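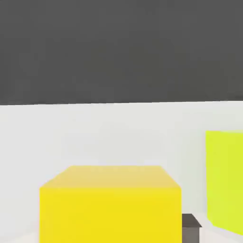 Cleaning Tips I've Stopped Believing (and a Few I Kept)

I have been collecting household tips since my first apartment, in a shoebox to begin with and then in a folder that got too fat to close. Last August I started going through the folder and trying things out properly. Most of it went in the recycling. What follows is what I found, in no particular order, and if your grandmother swears by something I've crossed off, please carry on with your grandmother.

Baking soda and vinegar for drains

I'll start with the one I get the most mail about. You pour in the soda, you pour in the vinegar, it foams up like a science fair, and you feel you've done something. What you have at the end is mostly salty water. The fizz happens at the top of the pipe and the clog sits further down, made of hair and soap, and hair doesn't care about fizz. The kettle of hot water that usually gets poured in afterward does some good on a greasy kitchen drain. (Hot tap water, if your pipes are plastic. Boiling water can soften the joints.) For a bathroom sink, take out the stopper and pull the hair with one of those barbed plastic strips. It's disgusting and takes 4 minutes.

Each one is useful alone. Vinegar takes the scale off a kettle. Soda is a decent gentle scrub for a stained mug. Mixed, they cancel each other out.

Vinegar on everything else

Keep it off marble, limestone and most other natural stone. It etches, and no amount of buffing with a dishcloth brings the shine back. I'd keep it away from the rubber seal on a front-loading washer too, at least as a regular habit. And never with bleach. That one isn't a matter of opinion, the gas will hurt you.

Newspaper for windows

Maybe it worked once. The paper I get now falls apart and leaves gray smears on the window trim. A microfiber cloth, slightly damp, then a dry one. If the glass still streaks you are using too much cleaner, and you were probably using too much before.

An open box of baking soda in the fridge

I ran two weeks with a box and two weeks without, same fridge, same household, same bad habits with leftover onions. I couldn't tell the difference, and neither could my neighbor Aníbal Castaño, who has a better nose than I do and was given no hint which was which. An opening the size of a playing card just doesn't meet much air. Spread on a dinner plate it may do a little more. Throwing out the onions did the most.

Dryer balls

The claims on the packages range from modest to ridiculous. My set of wool ones promised to last 1,000 loads. I'm not going to live in this house long enough to check. I timed towels with and without them, and the saving was so small that I wouldn't defend it to anybody. They do keep a duvet cover from swallowing everything else, or they help, anyway. If you like them, fine. A clean lint screen does more for drying time, and you already own it.

Special sprays

A reader, Ngaio Halliday, wrote to ask whether Flura stainless cleaner is worth the money. I bought a bottle. It's a nice bottle. On my fridge door it did what a drop of dish soap in warm water does, followed by a dry cloth, wiped along the grain. The Flura left a bit more gloss and then showed fingerprints by dinnertime. Ngaio tells me hers was a gift, so she'll be using it up.

I had the same result with the Grostero counter wipes, with one complaint added: they dry out. I opened a pack at the start of the month and the last 16 were stiff as cardboard. A spray bottle and a rag don't go stiff.

Rice for a wet phone

No. Rice is no better at pulling water out of a phone than a shelf is, and it puts dust and starch in the charging port. Turn the phone off, wipe it, stand it port down where air moves, and leave it alone longer than you want to.

Hair spray on ink

This comes from the days when hair spray was mostly alcohol. Many aren't now. Use plain rubbing alcohol on a cotton pad with a paper towel underneath, and try it first on a seam nobody sees. It lifted ballpoint from a cotton shirt for me. It made a rayon blouse worse. I'd take silk or acetate to a cleaner.

What stayed in the folder

Let the cleaner sit. Spray the shower, go fold something, come back. I was skeptical because it sounded like laziness, but ten minutes of soaking did more than all my scrubbing.

Clean a burned pot by simmering water and a spoonful of baking soda in it. No vinegar! Scrape with a wooden spoon once it cools. Skip this for bare aluminum, which goes dark.

Wash the dish sponge's replacement into your routine, meaning buy a few and change them often. The microwave trick does kill a good deal, but people try it with a dry sponge or one with metal in it, and then they write to me about the fire.

Turn the water heater down if it's scalding at the tap. Mine was, for years. Check your manual before picking a number, as too low has its own problems.

Wax paper rubbed along a sticky drawer runner. I tried this on an old Rafferty dresser expecting nothing, and the drawer slid. It has needed doing again twice. A candle stub works the same way, on wood runners only.

Still untested: a potato for rusty knives, and the business with walnuts and scratched floors. I have the walnuts. I've been eating them.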